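Handout 6, Bimanual Handling — 16 Oct 2021

Before anything else, thank you all for bringing the arms back to their rest pose last time. I know it sounds like a small thing to start a handout with, but whoever comes in after you has a much nicer evening when the shoulders aren't locked up in some heroic position. Please keep doing it!

## Where we are in the course

You have finished the one-handed exercises (pick, place, pour the rice, mop up the rice) and most of you have a grasp script that works more often than it fails. Now we move on to tasks where one hand holds a thing and the other hand does something to it. People do this all day long without thinking. You hold the jar and turn the lid, you hold the shirt and do up the button. For a robot it is a much bigger step than it looks on paper, and I'd like you to be patient with yourselves over the next few weeks.

The task for this unit is cloth and a small object, both hands working close together over the middle of the table. Teams Venik and Bernen start with teleoperation and record demonstrations. Team Kikuchi has asked to script the motion first and compare later, and I'm happy with that as long as the comparison really gets written.

## Holding hand and working hand

Decide which hand is which before you touch the controls, and write it at the top of your log. It can be either one. What you don't want is to swap roles halfway through a session because the left side happened to be having a good day, and then find out in November that half of your recordings teach the opposite of the other half. Minoru Maruyama's team did this last year and he has kindly given me permission to tell everyone about it, every year, forever.

The holding hand should be boring. Close it gently, bring it to its place over the cloth, and leave it there. If you feel the urge to help with it, try to resist for the first dozen attempts at least. The working hand does the approach, the pinch and the lift, and it is the one whose speed you should be tuning.

A few settings to begin with:

- Speed limit for the working wrist: 100 mm per second
- Minimum distance between palms when both are open: 300 mm
- Recording buffer: 4,000 samples, then save and start a new file
- Grip force on the figurine: the lowest setting that keeps hold of it

You'll want to bring that palm distance down once you trust your collision check, and you will have to, as the task can't be done from so far apart. Ask Shinji Ikeda to look over your shoulder the first time you lower it. He is in the Grandham lab most afternoons and he likes being asked.

## Why cloth is awkward

A figurine has one shape. Wherever you put it down, it's still the same figurine, and your planner can rely on that. Cloth has no such manners. Each time the fingers close on it the folds land somewhere new, and the corner you were aiming for may now be underneath three others. So please don't write your script around the exact position of a fold.
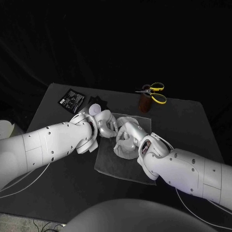

What helps a good deal is to aim for the bulk of the fabric first, close the fingers slowly, and only then look for an edge. Bring the fingertips in from above, let them touch, and drop another few millimeters before closing. If you pinch too high you get air. If you push too low the fingers drag along whatever is underneath and the whole pile goes with them — Team Bernen, I'm thinking of your very spirited attempts with the napkin.

When the two hands are near each other, watch the thumbs. The collision model treats each hand as a simple rounded block, and a thumb sticking out sideways is not in it. Keep an eye on the cables too, and stop if one starts to pull tight as an arm reaches forward.

## For next time

1. Record 20 demonstrations, roles fixed, and label each one as success, partial or failure. Failures are welcome and should be kept.
2. Write a page on one failure you found interesting. Say what the fingers were doing at the moment it went wrong.
3. Read the chapter on contact and friction, up to the worked problem. You can skip the derivation unless you enjoy that sort of thing.

Logs go in the team folder. The write-up should be 400 words or so, and I won't mind if it runs over, seeing how long this handout has become.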